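Keltholm Chore Trainer
Simulation package for household and light shop-floor tasks

Keltholm is a set of rendered rooms and work surfaces for testing machines on everyday jobs before they go near a real home or workshop. It is made by Vosen and sold as a yearly licence. 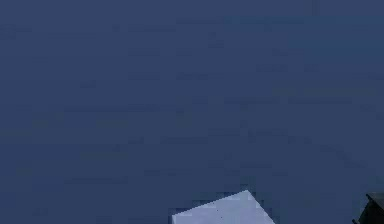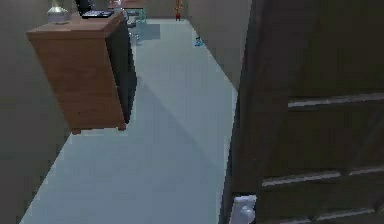

Keltholm renders: a pale block on a blue surface (first) and the hallway with dresser and door (second).

Can a machine do the chores yet?

Some of them, some of the time. Picking up one block from a clear surface is something most arms can now be taught. Going down a hallway, opening a door and putting things away is a good deal harder, and we would not tell any buyer that it is solved. Keltholm is meant to show where your own system stands.

The package has 436 tasks, sorted by how many steps they need. The shortest are single grasps. The longest run to 30 steps and include doors, drawers and walking between rooms. Our last benchmark run covered 3,653 attempts with the Gumede reference controller, of which 1,751 were finished without help. Almost all of those were short tasks. Doors and glass furniture gave the most trouble, and small things left on the floor were often missed.

What is included

Household rooms: hallway, kitchen, bedroom, utility room
Shop-floor set: bench, parts bins, packing table
Fixed and moving camera views, with adjustable resolution
Scoring by step, with a log of each failed attempt
Gumede reference controller and its settings files

Object positions and lighting can be changed between runs. Room layouts can be edited, but scores from an edited room are kept apart from the standard results.

What it does not do

Cloth and liquids are simplified. Folding a towel in Keltholm tells you very little about folding a real one, and we leave laundry out of the overall score for that reason. A good result here is a reason to start trials on real equipment – it does not replace them.

Licences

Single seat, team and teaching licences are available. Updates are free for the length of the licence. The Husovska room pack, with older flats and narrower doorways, is sold separately and is due in February.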